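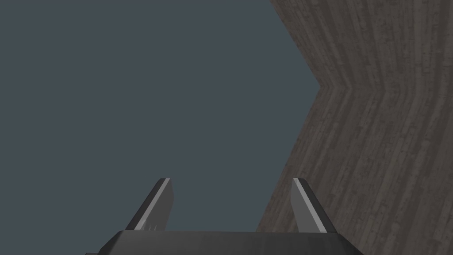
Den Feuerlöscher bitte nicht wieder hinter die Garderobe hängen, schreibt Plitura unter meine letzte Liste, da greift im Ernstfall doch jeder erst mal in einen Wintermantel. Stimmt, hab ich gleich oben mit aufgenommen! Also, mein Rundgang durchs Vereinsheim im April:

Feuerlöscher Flur: hängt jetzt frei neben der Tür, Plombe heil, Prüfplakette gültig. Nummer 3265, steht so auch im Heft.

Notausgang Saal: geht auf, klemmt aber unten (ich musste mit dem Knie nachhelfen). Offen.

Fluchtwegleuchten: alle an, nur die an der Küche flackert – Ersatz von Woline ist bestellt, Artikel 291.

Verbandkasten: Pflaster fast leer, Schere weg. Wer hat die Schere?

Herd und Abzug: Filter klebt fürchterlich, den weiche ich am Wochenende ein. Knopf links sitzt locker.

Kellertreppe: Handlauf fest, 9. Stufe wackelt noch immer. Bis dahin bitte Licht an und langsam!

FI-Schalter: Testknopf gedrückt, löst aus, wieder eingeschaltet.

Nächste Runde im Mai, wieder um 15 Uhr, Schlüssel liegt bei Nekano.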